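Group Project Report: Unpacking Station
Team: Annapurna Rajan, Itsuki Kamata, Nanami Sakamoto
Supervisor: Bernd Kuhlmann

4. Fault during the December trials

Our arm, which we call Famon, takes small household goods out of an open carton and sets them on the table. The gripper has two fingers with soft gray pads. The pads were Nanami's choice, after the bare fingertips dented a tea box in our first week.

The fault showed up on the third trial day. On the way down into the carton, the left finger came into contact with a flap and the arm kept moving. The carton slid toward the operator's side of the table before Itsuki pressed the stop button. There was no injury and no damage to the arm, but the contact check should have halted it and did not. We repeated the run with the same settings and got the same fault in three of seven attempts.
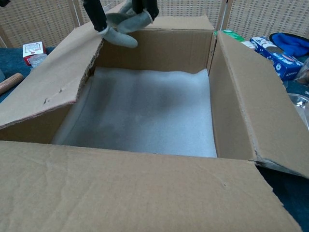 Why did the contact check not stop the arm?
The threshold had been set with the bare fingers. A soft pad gives way when it touches something, so the force builds up slowly, and our code was looking for a sudden jump.

Annapurna found this by plotting the force log from the failed runs next to one from before the pads were fitted. The old log has a sharp step. The new ones have a long slope that never crosses the limit within the time window.

4.1 Changes made

We lengthened the time window and added a second limit on total force. We also raised the approach height by 5 cm, so the arm crosses the rim of the carton with more room and only then goes down. Flaps have to be folded outward before a run starts — this was already in our notes, but it is now a line on the start checklist.

After the changes we pushed a flap into the path on purpose. The arm stopped each time. We have only done this at slow speed, and Mr. Kuhlmann has asked for the full-speed test before we move to the taller cartons.

4.2 Still open

The pads shift a little on the fingers after a long session. We have not measured whether this affects the force reading. Itsuki will check it next, using the spare set.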